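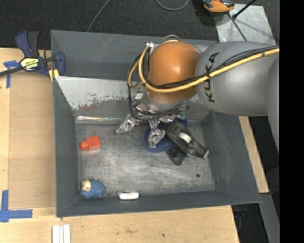
Sep 1, 2026

Bin picking, second half of the run. Chae-won restarted the logger before lunch and we kept the KUKA on the slower approach profile for everything after that. Total attempts on disk now 2,475, counting the ones Cyrill wants thrown out. I have not agreed to throw them out. They are failures of the grasp planner, and the planner is what we are measuring.

The method as it stands: the depth map is segmented, each segment gets a set of candidate grasps, and the network ranks them by predicted success. The arm executes the top candidate. If the lift fails, the object stays where it fell and the next attempt starts from that state. No one resets the bin by hand until 10 consecutive failures. Giuliana calls this the lazy protocol. It does give us object poses that a person would never set up, such as things leaning on each other or pushed up against a wall.

The leaning cases are where the ranking goes wrong. With the black clamp-like tool lying partly over the blue dish, the segmenter tends to merge them. The merged segment has a centroid somewhere near the rim of the dish, and the candidates cluster there. The score is high and the grasp is poor. I went through the worst of these with Da-eun and she thinks the network has learned that any raised edge is a good edge. I think the label is at fault. We mark success on finger closure width at the top of the lift, so picking up two objects together counts the same as picking up one. Both explanations predict the same errors on the data we have. To separate them we need the weight reading at lift, and that channel was not recorded until last week.

Walls are the other problem. The small white object at the front wall drew very few candidates. The collision check inflates the wall by 5 mm and that removes most of what the sampler proposes. Reduced the margin to 2 mm in simulation. More candidates survive, and the top score goes up, but simulation has perfect walls and ours slope and are scuffed in places. Not willing to try it on the arm until the bin model is remeasured. Chang-ho has the probe and says he can do it tomorrow.

Bare metal floor still gives holes in the depth map where it reflects. The red-orange block puts a faint red reflection on the floor beside it, and I want to know whether the color branch ever reads that as part of the object. Wrote a short script to compare mask area against the known footprint. Have not run it on the full set.

The Wollolent baseline is finished. It does better than ours on isolated objects and worse on contact pairs. Giuliana wants the pooled number in the abstract. I would report the two conditions separately, and said so, and we left it there.

To do: add lift weight to the success label and relabel what can be relabeled. Rerun ranking on contact pairs only. Send Bettencourt the revised protocol text. Ask Chae-won whether the timestamps on the force log drift over a long session, as the last file looked late compared to the joint data.

Left at seven. Training job is queued behind Cyrill's.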